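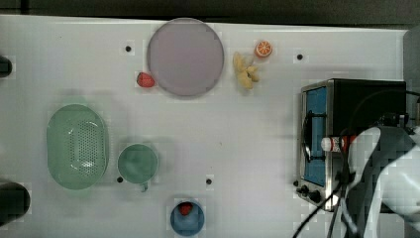

Home Tickets Knowledge Base My Account Sign Out

Search tickets Go

Ticket 406: Play kitchen table, holes in top, pieces going missing
Opened by: Ilir Vidmar
Product: Vesel activity table, white top, with kitchen accessories
Reading time: 2 minutes

Tue 30 June, first message

I'm writing about the white table we use for the pretend kitchen corner. Your listing calls it "ready for play." I have my doubts. The top has four small black holes in it, one near where we keep the big plate, one by the orange slice, and two more down at the mug end. There was nothing in the box to plug them and no word about them in the leaflet. I'd like to know what they are for, and whether I was sent the wrong top.

Second thing. The leaflet says every food piece "has its place." Which place? We have a plate, a green colander, a green mug and a blue cup, and the food ends up wherever it likes. One strawberry sits out on the table by the plate and the other is in the blue cup. I'm told the children think this is the right spot for it.

Reply from Initz Support

Thank you for contacting us. The holes are fixing points for the optional shelf unit. Please check that all parts are present and try the sorting activity on page 5 of the guide.

Reply from Ilir Vidmar

I never ordered a shelf unit and I don't remember being offered one. If they are fixing points, why are they spread out like that? I held a ruler between them and could not make sense of the spacing. Please send a drawing of the shelf — a real one, with measurements.

I did try page 5. Fruit goes in the colander, drinkware stays at the front, plate stays at the back. It lasted 35 minutes. Then the colander was empty again and I was picking the bananas up off the rug.

Reply from Initz Support

We are sorry the sorting activity did not help. Have you tried moving the toaster oven to the other side? Some customers find it takes up room needed for serving.

Reply from Ilir Vidmar

The toaster oven stays on the right. The door faces left, toward the rest of the table, so a child can reach across with the plate. Turn it around or put it on the left and the door opens over nothing. I don't see how that was tested by anyone with a child in the room.

What I did try, for your records:

Colander moved next to the plate. No change.
Mug and cup put away between sessions. Slightly better, but then they get asked for.
Clear tape over the holes. Peeled off by lunch.
Bananas kept in the colander. They fit, and stayed there longer than anything else did.

Reply from Initz Support

We have passed your question to our parts supplier, Drostatmont. They can provide a set of push-in caps. Delivery may take up to 2 weeks. Would you like us to order them?

Reply from Ilir Vidmar

Yes, order them, but I want to know the color first. The top is white. If the caps come in black I will have the same table with the same dots on it, only filled in. Also, are they small enough to be pulled out and swallowed? "Push-in" usually means "pull-out" in my experience, and the tape didn't last a morning.

Still waiting on the shelf drawing, too.

Internal note

Customer called again. Asked Boateng in parts for cap color and pull strength. Boateng has the color (white) and no figure for strength. Do not promise anything until there is one. Shelf drawing requested, old version only on file.

Status: Waiting on supplier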